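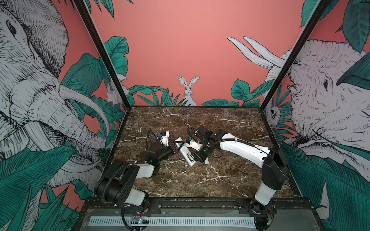

Brown marble, white veins, jungle mural behind.

Stone bench notes, July
by Etenesh Wubshet
28 shares | 3 comments

Etch marks again. Two offcuts from the Rivport yard, both brown marble, both from the same slab according to Abenezer. Left lemon juice on A, vinegar on B, wiped off after ten minutes. Both went dull right away. Lemon worse. Edges of the lemon mark sharper too, you can feel it with a fingernail.

Reminder for whoever reads this: an etch isn't a stain. Acid eats the polish, there's nothing in the stone to pull out. Mekdes put a poultice on an etch last month and lost a day waiting on it.

Cleaned both with plain water and a drop of dish soap. Rinse twice, soap film looks exactly like a light etch under the lamp and I've been fooled before. Dry with the old cotton, not the blue towels (lint).

Polishing powder on A, damp felt pad, variable grinder at 700 rpm. Slow. Tried it faster on the corner and the paste slung everywhere and dried on, had to soak it off. Kept it wet after that. Three passes and the lemon mark is gone looking straight down, still there from a low angle with the window behind it. Fourth pass did nothing I could see.

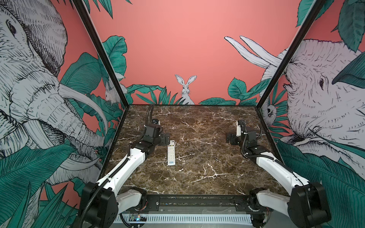
Offcut B, by hand

Same powder, folded felt, no machine. Small circles, then wider. Took 38 minutes counting a break for my wrist. Better result than A, annoyingly. Less haze around the edge, maybe becuase I blended out further. Should redo A with a wider blend before I blame the grinder.

The white veins take polish differently than the brown. They came up shiny first and the ground around them lagged. If you stop when the veins look good you've stopped early. Check the dark parts.

One vein on B has a hairline that catches paste. Dried white in there, had to pick it out with a wooden skewer. Next time wet the crack first so it's full of water before the paste goes on.

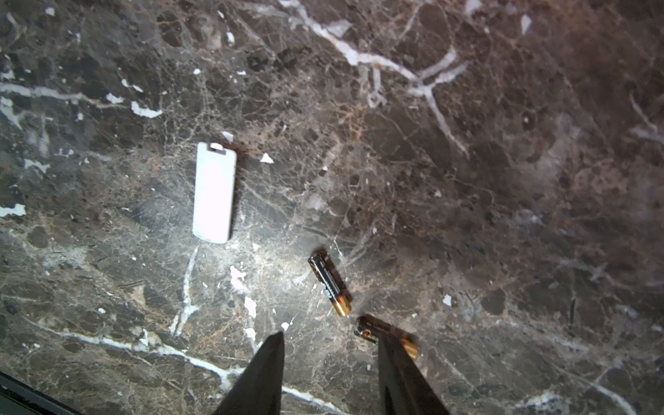

Sealer: still not convinced it does anything for acid. Put Dellov on half of B, let it sit, buffed, then a dot of vinegar on each half. Both halves etched. Water did bead nicely on the sealed side, so fine for coffee and oil, useless for lemons. Customers need to hear that before they pay for it. Will write it on the quote sheet.

Still to do
- redo A, wider blend
- Zosby powder against the one we have, same pad
- order felt, we're down to scraps
- ask at Yimer what they use on honed tops, powder will leave a shiny spot on those
- lable the offcuts on the back!! pencil rubs off

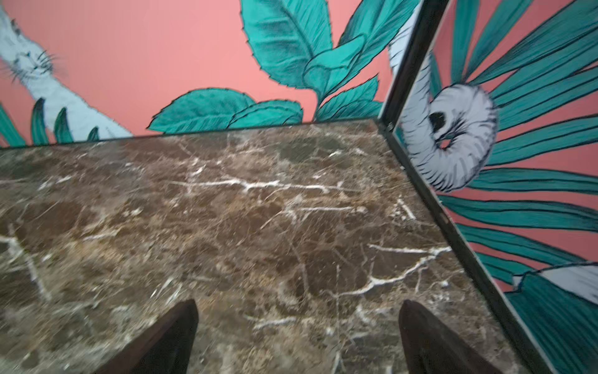

Marin Kadrić: Try a stiffer pad on A before you redo it. Soft felt dips into the softer bits and you get that low angle haze. Had the same trouble on a green one.

Ilham Osman: Does the hand method hold up on a mark bigger than a saucer? I gave up halfway across a vanity top and it looks patchy now.

Abenezer Tefera: They are the same slab, I cut them myself. Marker's in the top drawer.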